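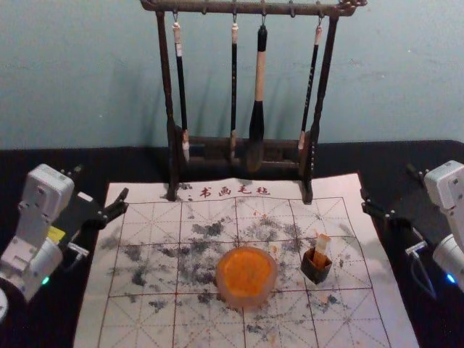 Four calligraphy brushes on a dark wooden rack.

In Praise of Being a Beginner, Over and Over

By Anca Dinu
2022-06-26

I took up handwriting again at an age when most people have given up on theirs. I mean real handwriting, the slow kind, with a pen that needs filling and a page that costs enough to make you think before you touch it. I am not good at it. My lowercase g looks like a paper clip somebody sat on. And I want to argue, as loudly as a person can on a small website, that being bad at something like this is one of the best things a grown adult can do with an evening.

Think about how rarely it happens! By the time we reach the middle of our lives we have arranged things so that we almost never have to be new. We drive the roads we know, we cook the seven dinners we know, and at work we get asked the questions we can already answer. If we do learn something, it's usually a new version of a program we used before, and we grumble the whole way through.

Children don't get that choice. They're beginners from breakfast until bed, and we praise them for it and hang the results on the fridge. Then somewhere in the teens the praise starts going only to the ones who are already good, and everybody else quietly puts down the clarinet. I put down drawing at 10 because a girl at the next desk could do horses. I still think about those horses. They were very good horses, and I wish I'd kept drawing my terrible ones right beside her.

My teacher these days is Tyyne Heiskanen, who runs an evening class in the old post office on Windeditz Street. She has taught lettering for most of her working life and she has a rule that the first hour of any course is strokes only. No letters, no names, no favorite quotes. Down, down, down, curve, lift. People hate it (I hated it) and then sometime in the second half of the hour the room goes quiet and you notice your shoulders have dropped away from your ears. I once asked her how long it takes to get good. She said she had filled maybe 3,000 sheets before she made one she wanted to keep, and then she went off to refill the water jar as if she'd told me the time.

I love that number. It's such a relief! If it takes that many sheets, then tonight's sheet can be as ugly as it likes. It only has to be one of them.

Now, I know the other side of this. A friend read a draft and told me that hobbies are for people with free time, and that a tired parent with two jobs doesn't need another thing to be bad at. She's right that time isn't shared out fairly, and I won't pretend a class fee is nothing. But I don't think the wish to learn belongs to people with long weekends. My grandmother learned to read music in her sixties, at the kitchen table in Rangel, ten minutes at a time while the potatoes boiled. She never played for anyone outside the family. She knew a handful of hymns and one polka, and the polka was always too fast.

What I'd push back on much harder is the idea that a hobby has to turn into something. You show somebody a page of wobbly italics and they ask if you're going to sell cards. You bake two decent loaves and there's talk of a stall. I know people mean it kindly – it's meant as the highest compliment they have – but it puts a price tag on the one part of the week that didn't have one. Please, let your neighbor be a cheerful, middling potter. Ask her what she's making next and leave it there.

And if you run a library or a community hall, give the beginners some room on the calendar. So many courses say "all levels welcome" and then turn out to be full of people who have been coming since the building opened, lovely people, who all know where the good chairs are. A class marked plainly for people who have never done this before would fill up, I'm sure of it. Ours had a waiting list by the middle of June.

As for me, I'm on capital letters now. The R is going badly, the S is going worse, and I've bought another pad of paper.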